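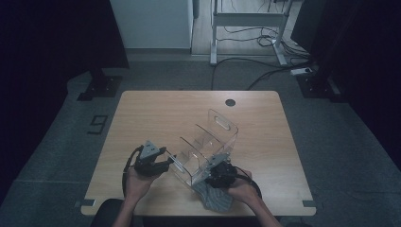

Section 2: Loading the tape and printing your first labels

By now you should have the Trultard out of its box, the film peeled off the screen and the batteries in. If you haven't done the batteries, go back and do that first. I'll be here.

I wrote this guide after buying the printer for my own kitchen and finding that the leaflet in the box was mostly drawings of arrows. I've used mine a lot (spice jars, freezer tubs, the fuse box, my mother's entire button collection) and these are the steps I'd give a friend. They're for the plain model with the slide-out tray. The one with the flip lid loads differently and I've never owned it, so I can't help much there, sorry!

Loading the tape

1. Switch the printer off and put it face down on a folded tea towel. The screen scratches if you so much as look at it.

2. Press the grey tab and slide the tray out until it clicks. It feels as if it wants to come all the way out. It doesn't, so stop at the click.

3. Check the width printed on the side of the cartridge. The printer comes set for 9 mm tape, and everything below assumes that's what you've got.

4. Pull out a thumb's length of tape and feed it under the little metal bar, shiny side facing you. If there's slack inside the cartridge, turn the white spool with a pencil until it goes snug.

5. Drop the cartridge in, press both corners, and push the tray home. You want a proper clunk. A soft sort of sigh means one corner is still up.

6. Turn it over, switch on and hold down Feed until a bit of blank tape comes through. Press the cutter once and throw that bit away.

CAUTION: The cutter is sharper than it looks and sits right where you'd naturally rest a finger. Keep small children away from the slot, and please don't poke about in there with the power on.

Note: I buy the Drodov refills. A roll gives me 97 short labels before the striped warning tape appears, with the margins set to narrow as described further on. On the wide setting you'll get far fewer, and you'll be cross about it.

Setting the language and the margins

The printer wakes up in whatever language it fancies. Mine was in Danish. Press Menu, then the down arrow until you see a little globe, then OK, and pick yours off the list. "English (UK)" is worth choosing over plain "English" as it gives you the pound sign without digging through the symbols.

Margins are under the picture of a ruler. Choose Narrow. The printer will ask if you're sure, every time, for the rest of your life.

Making the first label

1. Type something short. I always start with TEA.

2. Press Preview. The word scrolls past so you can catch spelling mistakes, though I still have a jar of CINAMMON at the back of the cupboard.

3. Press Print and wait for the whirring to finish. Let go of the thing while it's printing! If you tug the tape, the last letter stretches.

4. Press the cutter firmly, all the way down, in one go.

5. Bend one corner of the label back to split the backing. If it won't split, flick it with a fingernail from the printed side.

Sticking it down

Labels like a clean, dry, smooth surface at room temperature. Anything straight out of the fridge or freezer will have a film of damp on it and the label will slide off by teatime. Wash the tub, dry it well, let it sit for a while, then wipe the spot with a bit of kitchen roll and a dab of rubbing alcohol if the plastic can take it. Test a hidden corner first, as some clear plastics go cloudy.
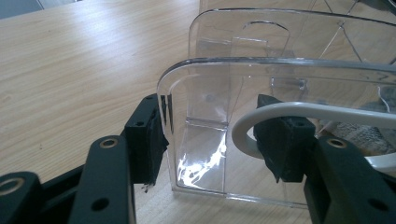 Clear plastic container on a light wooden table top.

Lay the label down from one end and smooth it along with your thumb. Don't try to drop the whole thing on flat, you'll trap air. If it goes on crooked you have a few seconds to lift it, and after that I'd leave it crooked and tell people you like it that way.

On see-through tubs I use black on white tape. I tried the black on clear, which looks lovely in the shop and then vanishes completely once there are lentils behind it.

NOTE: Standard tape isn't meant for the dishwasher. The top shelf on a cool wash has been fine for me, but the edges lift after a month or two. If you want something tougher, look for the Kongkaew laminated rolls. They fit the same tray and need a slightly harder push on the cutter.

If something goes wrong

Blank label: the tape is in back to front. Take it out and start again from step 4 of loading.

Faint stripe through the letters: dust on the print head. Switch off, wipe it gently with a cotton bud, give it a minute, switch on.

"TRAY" flashing: it's that corner again. Press both.

It prints the last label instead of the new one: you pressed Repeat. The two buttons are side by side and the same colour, and I do this weekly.

Once TEA has come out straight and black, move on to Section 3, where I save a few favourites in the memory so you aren't typing FLOUR from scratch every time you buy a new jar.

Related guides
Section 1: Unpacking and batteries
Section 3: Saving favourites
Section 4: Frames, symbols and the tiny pictures
Getting old label glue off glass
Moving your label list to the Zudosum pantry planner
Which refill fits which printer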